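NOTES - skirting talk, 29th July, back room
(20 mins, leave 10 for questions. water on lectern!!)

Start. Thank Guido Carbone for the invite. Say name. Don't apologise for the subject, people came for it.

Opening bit: the floor gets all the attention. We hoover, we mop, we buy a new mop. Then look down along the wall and there's a grey line the length of the room. Ask for hands - who wiped a skirting board since November? Wait. Let them laugh.

My own flat: 93 steps of hallway and rooms if I go heel to toe along the walls. Did it once with a pencil behind my ear. Long way on your knees. Hence kneeling pad, bring it out here, hold it up.

Dust first, always dry. Old paintbrush or soft brush on the hoover. If you spray on top of dust you get paste, and paste goes in the gap at the bottom and stays there. (Story about the Vitari guest house, keep it SHORT. The cream skirting, the tea-coloured streaks, two coats of paint to put right.)

Then damp. Order of work: door side, go round, finish at the door again. Corners last on each wall or you drag the muck into them.
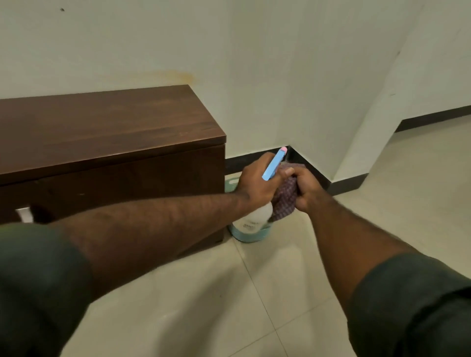 Corners are where everybody gives up. Too tight for a mop head, and there's usually furniture wedged in. Pull it out if it'll pull. If it won't, do what you can reach and be honest about it. Set up so you're not hopping up and down: spray bottle in the left hand, cloth in the right, like here, and the tub down on the floor by the bench. Swap hands if you're left handed obviously. Dark skirting hides dirt but shows every smear so go easy on the spray, one squirt, wipe, look from the side.

Spray the cloth or spray the board? Will get asked. My answer: cloth if there's wallpaper above, board if it's gloss paint and a plain wall. Guido disagrees, let him have his say, 2 mins max.

Cloths. Cheap ones fine. Fold in four, use a clean face for each stretch, rinse when you run out of faces. Don't wring over the floorbords. Old shirts good, towels shed.

Wooden furniture against the wall - wipe the end of it too while your down there. Barely damp cloth, with the grain, dry after. The ends get kicked and splashed and never polished. Test a hidden bit first.

Slide with the prices: skip if running late. 110 for the steam thing at Nernora, didn't like it, lifted the paint. Brush and cloth did the same job.

How often? Four times a year, kitchen more. One wall a day if knees are bad.

Questions. Then hand out the sheets (box under the table). Key back to the desk, room is needed after us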